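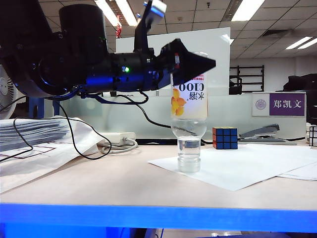

A clear plastic bottle on a desk, standing on its cap.

I met the woman who runs the Birkholm refill shop at 7 in the morning, before the customers and (sadly) before coffee. She was already filling jars with lentils and talking over her shoulder the whole time.

"I used to buy water by the case," she told me. "One summer I kept every empty in the garage, and by June I couldn't get the car in!"

She opened with 19 products. Now she stocks 254, and her best seller is plain dish soap, which made me laugh. Do people forget their containers? "Constantly. I keep a box of clean jars by the door, take one, bring it back whenever."

I asked what she still buys in plastic. She went a bit pink. "Shampoo. I've tried the bars and my hair hates them."

I went home with oats and a borrowed jar, which I still have to take back.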